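叠衣服这件事，卡在软件上
Droltis 的双臂项目走访手记

早上九点到的，Droltis 的人已经在改代码了。没寒暄。屏幕上一排终端窗口，最右边那个一直在刷日志，红字白字混着往下滚。

先说背景。Droltis 做的不是机械臂，臂是现成的，他们做的是中间那层：感知出来的东西怎么变成动作，动作错了怎么收回来。内部叫 Dodisero，一套规划加控制的工具链，写了两年，重写过一次。第一版全是状态机，每加一种衣服就多一堆分支，后来谁也不敢动。

现在的做法粗说是三层。最底下是控制环，管关节，管限位，管两条臂别撞上。中间是动作块，一次预测一小段轨迹，执行到一半就开始算下一段。最上面是任务层，决定先拿哪件、哪只手去拿、拿不起来怎么办。

麻烦几乎都在中间和上面的接缝里。

布料这东西，没有固定形状。杯子有把手，盒子有边，一团布什么都没有。相机看过去是一片颜色加几道褶子，哪道褶子是领口，哪道只是褶子，模型经常猜错。猜错了还特别自信，置信度给得老高。工程师的办法很土：抓之前出一次候选点，抓起来以后再看一次，两次对不上就放下重来。听着慢，实际比硬叠快。

再一个是延迟。感知在一台机器上跑，控制在另一台上跑，中间传消息。某次升级以后动作开始发抖，查了整整 6 天，最后发现是时间戳。一边用的是采集时间，一边用的是收到时间。改了一行。提交说明写得很长，能看出来有怨气。

双臂的协调比我想的要难。单臂够得着的地方，加一条臂反而够不着了，因为得给对方让路。Dodisero 里有个锁，把桌面按区域划开，谁先申请谁先进。一开始锁得太死，两条臂互相等，等到超时。后来改成可以协商，优先级低的先退半步。退半步这个逻辑有 351 行，其中一大半是处理异常。

测试也值得说一下。每次合并前要过一遍回放，库里存了 3451 段轨迹，成功的失败的都有，失败的更值钱。新版本在回放里只算不动，跟旧版本对比，差得多的挑出来人工看。看的人很痛苦，一段一段拖进度条。为了这个他们专门写了个可视化工具，叫 Shehata，能把预测轨迹和真实轨迹叠在一块儿放，出岔的地方自动标黄。界面丑，好用。

我问能不能开源，说在考虑，文档还没写。这话我在每家公司都听过。

下午换到工位那边看。 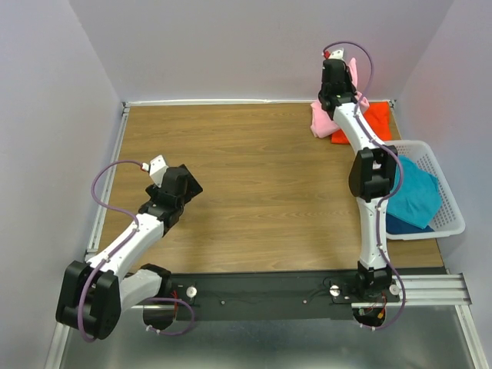 双臂工位，右侧夹爪抓着粉色布料，旁边的白色篮子里还有蓝色衣物。

讨论最多的是“从一堆里拿一件”。两件衣服挨着，夹爪一合，很可能一起带起来。现在靠的是夹爪电流和图像一起判断，电流不对就松开，换个点再试。阈值要调，厚布薄布不一样，调参表有 19 列，最后两列没人记得是干嘛的，也不敢删。

还有恢复策略。早先的版本抓空了会照样往下走，对着空气把后面的动作认认真真做完。现在每个动作块结尾加了检查，手里没东西就回退到上一个任务节点。回退次数有上限，到了上限停下来报错，等人。有工程师觉得上限应该再放宽，另一位不同意，说到一半又回去看日志了。

合作方 Sturkthorpe 想要的是换一套相机位置也能直接跑。目前不行。相机一挪，标定得重做，模型还得补一批数据。自动标定的分支已经开了，在跑，不稳定，计划十一月并进主干。能不能赶上，问了两个人，答案不太一样。

走的时候将近七点，日志还在滚。有人在群里发了条新的报错截图，下面跟了一句：又是时间戳？

没人回，应该都在查了巴。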